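About Kulard

Kulard tries out robot grippers for people who would like to know what they're buying. Makers send us arms, cameras, controllers and a brochure. We read the brochure last.

We started in February with 2 hand-held grippers and strong opinions. The opinions have since been revised.

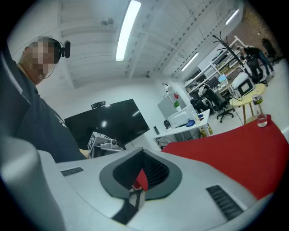

Gripper trials at the Kulard office, red cloth and all.

Each gripper goes through 288 short tasks, most of them involving things you'd find in a kitchen. Glass is popular with clients, less so with us.
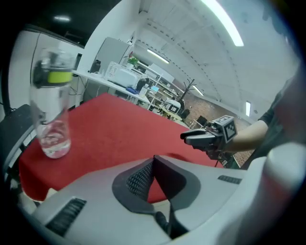

Scores go into a plain report of seven pages. Ferkholm and Quansah have both had one, and one of them still writes back.

We don't sell grippers or take a cut from anyone who does. To book a trial, use the contact form.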